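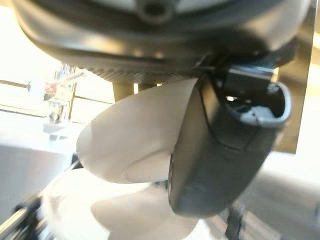
Mireille Rizk replied: I do not agree that you must descale every month. With soft water it is a waste of powder. In Jivdale I do it two times in a year and my kettle is clean inside.

hob_and_kettle wrote:
You have soft water, I have Firnley water. After 30 days there is a white crust on the element and small flakes in my tea. So please, "every month" was advice for people like me.

Mireille Rizk replied:
Then we must write this in the first post. A new member reads "every month" and thinks it is for all.

ratton_lane wrote:
Does anybody use plain citric acid? I bought a bag for the kettle and now I don't know how much to put. The bag says nothing.

hob_and_kettle wrote:
One spoon for a half-full kettle, boil, wait 30 minutes, pour out, rinse twice. Please do not use vinegar, the smell stays for days.

Mireille Rizk replied:
Sorry, again I disagree :) Vinegar is fine if you boil clean water two times after. My mother did it always. But keep both away from marble, it makes dull spots which do not go out.

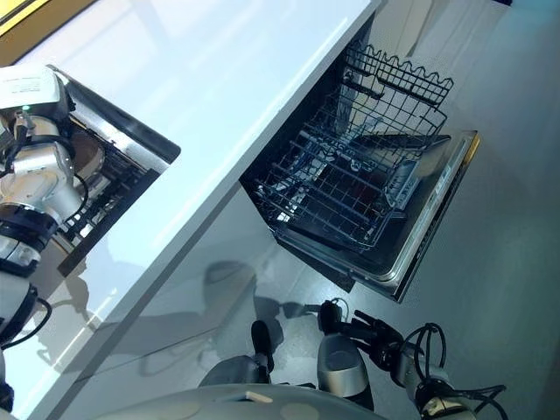

White countertop and open steel drawer

ratton_lane wrote:
Thank you both. I tried the citric acid and most of the crust is gone, only a ring at the bottom stays. Should I scrub it?

hob_and_kettle wrote:
No scrubbing, you will scratch it. Do the same again with fresh acid.

Mireille Rizk replied:
Yes, on this I agree. And empty the kettle at night, then it comes back slower.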